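## Part 3: Setting up your label sheets in Jolto

Okay, so you've got Jolto installed and your item list imported (if you haven't, go back to Part 2, I'll wait). Now we get to my favorite bit, which is making labels that match what's in your drawers!

I run Jolto for a home craft stash that has gotten a little out of hand, and I've redone my labels more often than I'd like to admit. The steps below are the ones I use now.

1. Open **Sheets** and pick **New sheet**. Jolto asks for a name. Call it after the room or the shelf, so you can find it again in February.
2. Choose your paper. I use the Meltudus sheets with 18 labels to a page. The Cusance ones work too, but you'll have to type in the margins yourself.
3. Set the font size to 8 for small drawers. Anything smaller and I'm squinting.
4. Drag your categories over from the left side. Start with the stuff you grab every day (pens, tape, scissors) and leave the odd bits for the end. 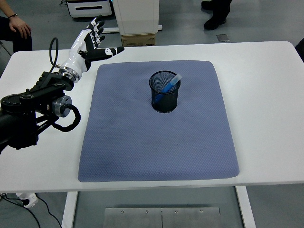
5. Click **Number my items**. Jolto starts at 1 and stops at 99 in each category, so if you have a monster bead collection like mine, split it in two before you click. You can undo this, but only until you close the sheet.
6. Print one page on plain paper first and hold it up to the light against a real label sheet. If the text drifts toward an edge, go to **Nudge** and move it a hair at a time.

**Note:** The whole list can hold 4000 items. I'm nowhere near that, but a sheet does get slow to open once it's big, so I keep one sheet per room.

**Caution:** Don't run the same label page through the printer twice! The edges lift, and a stuck label is a pain to get off the roller. Use up half-finished pages by hand with a marker.

### Writing labels by hand

For cups, jars and anything round, I skip the printer and write the label myself. Write it flat, let the ink dry, then stick it on. Jolto still needs to know the label exists, so tick **Handmade** next to the item.
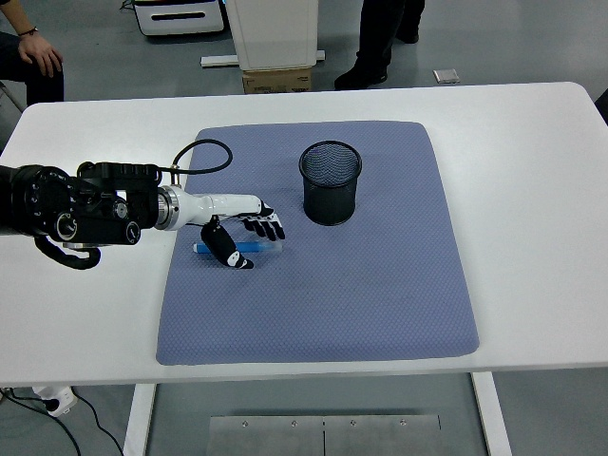

*Blue marker and mesh pen holder on the mat.*

If you're coming over from Kwok, your old handmade labels show up as "unprinted" after the import. Select them all, right-click, and choose **Mark as handmade**. It takes roughly a minute, and you only have to do it once.

Save the sheet before you move on to Part 4, where we'll set up the drawer map.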